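Blue bins, again

I have been reading storage advice for longer than I'd like to admit, and I've come to distrust nearly all of it. The people who write it tend to own a great many baskets. So when Bhavana Thevar told me she'd reorganized the prep room around one kind of bin in one colour, and that it had changed how the whole place ran, I said something polite and went back to my coffee.

For those who don't know the place, Idahosa is the shared food workspace where I rent a few hours to make relish. Bhavana runs the room. It's stainless steel and grey floor all the way through, and until September the storage was whatever people had dragged in from home. Margarine tubs. A cracked cooler. Somebody's recycling box, which I didn't like to think about.

I'll begin with the floor, as that was the part of her pitch I believed least. The theory is that if everything has a bin, and every bin has a shelf, the floor stays clear and you can sweep it in one go. Fine. I've heard the same thing said about my garage.

I went in on a Sunday to have a proper look before anyone could tidy up for my benefit. A pale floor is a hard judge. Every crumb and fleck stands out on it, especially where the overhead lights bounce back at you, and I'd argue this is a point in its favour, although it's a miserable thing to discover when you've just put the broom away.
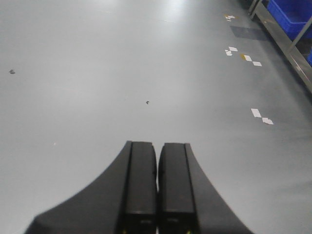 My own kitchen has a brown speckled vinyl that was chosen, I'm sure, by someone who never meant to wash it. You could lose a whole raisin on it. I used to think that made it a clean floor.

Anyway, the sweeping. Bhavana had told me it took half as long as before. I asked half as long as what, and she admitted she'd never timed it. I respect that she admitted it. What I can say from doing it myself is that I didn't have to move a single box of somebody else's stuff to get the broom through, and in the old days I would have shifted several and apologized to their owners afterwards. Crumbs still land where they like. A bin on a shelf does nothing about the person chopping parsley over the edge of a table.

Then the matter of money. Lorne Chisholm, who makes pies and has opinions, wanted us to buy a full set from Clidow, with matching lids and dividers, for $385. There was a leaflet. The leaflet promised a "calmer workflow", and I have never in my life been calmed by a divider. Bhavana found a used lot from a bakery that was closing and paid $76 for it, delivered. Lorne maintains that the Clidow ones would have nested better. He may be right, but I'd want to see somebody nest them after a ten-hour day before I paid five times as much for it.

As for the colour, I was ready to make fun of it. One colour for everything strikes me as a way of making sure you can't find anything. At home I tell my containers apart by how ugly they are: the beans are in the orange one with the burn mark, and so on. Take the ugliness away and you're left reading labels, and I have met people's labels. "Misc." "Misc. 2." "Lorne - ask."

But I'll give her this much. On steel shelving, a strong blue is very easy to see. You know at a glance what is a bin and what is furniture, and if one has wandered off to the wrong end of the room you spot it before you trip over it.

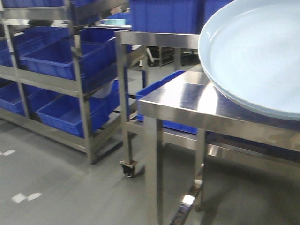 The wheeled cart is the piece I'd steal for myself, given the chance. I had always filed carts with bread makers and foot spas, things you use for a fortnight and then pile laundry on. This one earns its spot by being dull. You load it at the rack, you push it to the table, you unload it. My one complaint is the casters. On a smooth floor a cart drifts if you lean on it, and I am a leaner. Bhavana says I should put the brake on. I say a cart with a brake you have to remember is a cart without a brake.

I have a second complaint, about long bins. A short bin you can lift with one hand while you hold the fridge door with your hip. A long one full of squash is a commitment. You carry it across your front like a sleeping dog and you can't see your own feet. I'd have taken twice as many small ones, and I told her so, and she pointed out that she'd bought what the bakery had.

There is also the question of whether it lasts. Every system looks good in its first month. Nutulora, the meal box outfit I packed for two winters ago, had a colour chart on the wall and a laminated map of the shelves, and by spring we were keeping garlic in the drawer marked for aprons. No bad behaviour was involved. One person is in a hurry, the right spot is full, and the garlic goes in with the aprons because the drawer was open. After that it's where the garlic lives.

Bhavana's answer is to leave some of the space unassigned, so a bin with no home has somewhere to go for a day or two. I think that is either very sensible or the start of the garlic problem. She's giving it 14 weeks before she decides if anything needs changing. I've asked her to write down now what would count as it failing, and she laughed, and as far as I know she hasn't written anything down.

In the meantime I've taken one idea home, against my instincts. I cleared everything off the pantry floor and put it up on the shelves, in the containers I already had, burn mark and all. I bought nothing. The floor does look better. It also showed me a stain by the door that I'm fairly sure is beet, and that I'd been standing a sack of potatoes on since we moved in.

Relish this month is green tomato, by the way, and if you want a jar you'll have to ask before Lorne does.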